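Six months with the Closum bench arm

Rating: 4.5 out of 5

We bought the Closum in November, after a lot of umming and ahing, for the returns and repacking room at Lastcombe. For anyone who doesn't know us, we hire out play sets to nurseries and playgroups from a unit in Dustham. A set goes out complete, comes back in a crate with everything jumbled together, and somebody has to sort it, check it and pack it again. Play kitchens are the worst of the lot, and we have 91 of them on the books.

I run that room, so I came to this as the person who would have to live with the thing, and I'm delighted with it!

Setting up took most of a morning. Fikri Kwok bolted the arm to the rail along the edge of the bench and had it moving before lunch. The software is plain and friendly – you guide the arm through a job, give the job a name, and it keeps it. I had expected to need Fikri every time we changed anything, and I've needed him twice. The manual is thin on gripper settings, so keep your own notes as you go. Ours live in a blue exercise book by the kettle.
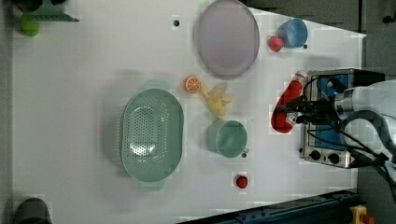 Sorting the play kitchens was what I really wanted it for, and it has changed the shape of our day. A crate gets tipped out on the white bench, plate, cups, colander, fruit and all, and the arm starts picking while one of us gets on with the checking. The gripper is better with awkward shapes than I dared hope. It will take a red bottle with a white cap and hold it sideways beside the little stove quite happily, and round fruit gives it no bother either. Flat things are harder. A big plate lying face up is still quicker by hand, and so is anything see-through with a banana on top of it.

What it means for the people here is the part I'd want to read in a review, so I'll be frank. Ruby-Lee Dunstan was dead against it. She has bad wrists and thought we were getting ready to replace her. Six months on she does the repairs and the final check, which she'd been asking to do for ages, and she's the one who teaches the arm new jobs (she is much more patient than me). Prapai Ongart moved across to deliveries two afternoons a week and likes getting out. Our hours are the same as before. The room is quieter, though, and we do chat less over the bench, which I miss a bit.

We put 537 crates through in our busiest month, and I went home on time for nearly all of it – lovely!

A few grumbles. The cables loop down by the bench and want tidying, and I wish Closum put a decent clip in the box. The start-up check takes too long at 7.30 in the morning when you've got a van waiting. Spare gripper pads come in packs of 25, far more than a small place will get through in a year.

Would I buy it again? Yes, tomorrow. Flynn Paewai from Te Moana came over to see ours running and stayed until we locked up, asking Ruby-Lee questions the whole time. If you do go for one, let the people who'll be using it choose where it sits. We moved ours after the first week and it made all the difference.

Janelle Enriquez, Lastcombe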